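In praise of the boring parts of the simulator

I have spent most of the winter looking at kitchens that don't exist, and I would like to make a case for them.

Our group at Plilisthorpe works on planning software for robot arms, the layer that sits between "pick that up" and the motors. We call our planner Dalisay. It takes a goal, a rough idea of where things are and a model of the arm, and it works out a path that doesn't knock anything over. When I joined, I assumed the planner would be the exciting bit and the simulated kitchen would be a sort of painted backdrop. I had that the wrong way round, and I've become a terrible bore about it at parties.

Take shadows. For years the usual advice was to switch them off, or at least to keep them soft and faint, so that the perception code could get on with finding edges. It makes for lovely scores. Then you move to a proper room with a proper lamp in it, and the arm throws a great lumpy shape over the worktop just where you want to look, and your software decides there is something there. We leave the shadows on now, all of them, and we let them fall across the busiest stone texture we can find.

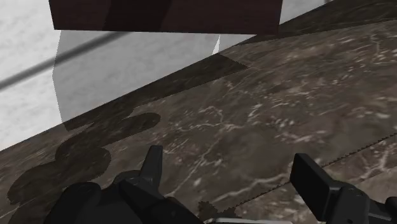 Between the fingers in simulation: open worktop and veined stone, with the arm's own shadow off to the left.

A view like this is gold dust for anyone who writes perception code! There is nothing held in the gripper, and a person sees that at once. A piece of software has to work for it. Is the dark patch a thing or the lack of light? Are the pale veins scratches, string, the edge of a plate? Last November our segmentation step was so sure of itself on plain grey tables that we nearly shipped it. We gave it 770 rendered views on brown marble and it fell to bits, and I have rarely been so pleased by a bad result, as it cost us an afternoon and no broken crockery.

Felicidad Estrella, who wrote most of the Trolix rendering tools we lean on, puts it more bluntly than I would. "If your simulator never embarrasses you," she told me, "you've built a screensaver." I think she is right, and I think it goes for planning as much as for vision.

Planning people (I count myself among them) love a tidy problem. We like a few blocks on a bare table, well spaced. The trouble is that a bare table lets a lazy planner look clever. Any old path will do. Put out a worktop with a wine glass on it, a couple of spatulas lying at awkward angles and a big coffee machine taking up one side, and suddenly the order in which you do things matters, and so does which way the elbow swings. It also matters what the arm is carrying, for the planner has to treat the thing in its fingers as part of the arm until it lets go.
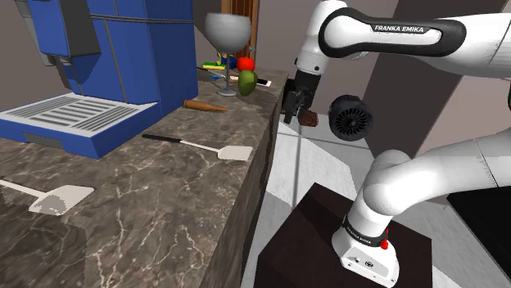 Rodel Bautista and I had a long and friendly row over how much of this mess to include. His view is that every extra object slows the collision checks and makes failures harder to read, and he has a point. When a run goes wrong with 40 objects loaded, finding the guilty one is miserable work. My answer is better tooling. Nerno, our little replay viewer, lets you step back through a plan and see which pair of shapes the checker was worried about at each moment. It took some 20 evenings to write and it has no clever ideas in it whatsoever. I use it more than anything else on my machine.

That is really my plea. There is plenty of love about for new planners and new control methods, and I enjoy reading those papers as much as anyone. Far less goes to the people who fix contact settings, tidy up collision shapes, or write the script that runs the same scene from 5 slightly different starting points and lays the results side by side. Yet whenever Dalisay has taken a real step forward, one of those dull jobs came just before it.

I don't pretend a simulated kitchen is a kitchen. Friction is still a guess, our gripper pads are far too well behaved, and I wouldn't trust a number from it without a check on hardware. But it is a wonderful place to be wrong in, over and over, at speed. If you have a spare week and a planner you are proud of, spend the week on the scene instead, and turn the shadows on first.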